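Keir Forsyth leaving Hodgate – thoughts?

leafside_leanne
So Forsyth and Hodgate have parted ways, "mutual" apparently. Five fights on the deal and he only got the one. I reckon he signs with Olent by August and fights at welterweight again. Gutted, I had tickets!

tbajwa
Mutual my foot. He missed weight at 190 and then asked for more money. I'd have shown him the door too.

zarm_s
Bit harsh, Tariq. He took that Swati fight on short notice and still went all 5 rounds – you don't treat a bloke like that. Anyway I'm back at training tonight, gear's nearly sorted.
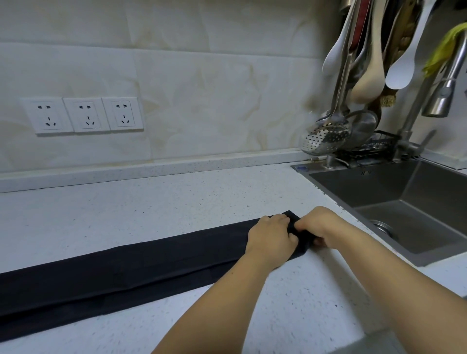 Folding on the kitchen bench, navy as always.

tbajwa
Short notice or not, a contract's a contract. And Yasir Swati won that easily, four rounds to one on my card.

leafside_leanne
Four to one?? Were you watching the undercard? I had Keir up until he got dropped late. Zarm, what time are you on the mats? I can do 7 if Fovine Street isn't chockers.

zarm_s
7 is good. Nails are short and painted pale, so no complaints about scratches from you lot.

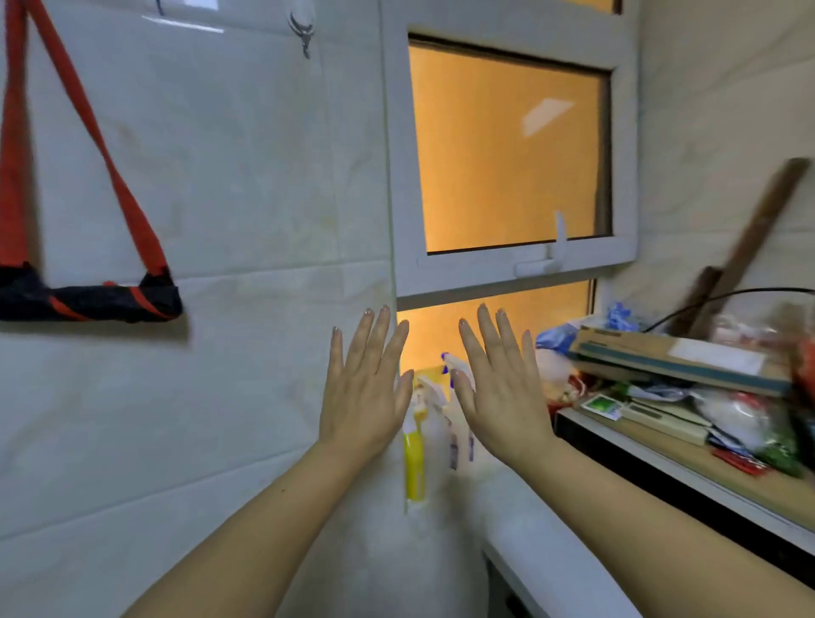 Reply from mod_tuominen
Moved this out of the results section. Keep the contract rumours in here please, and link a source if you've got one.

tbajwa
No source, just a mate at his old gym. Still says Olent haven't rung him.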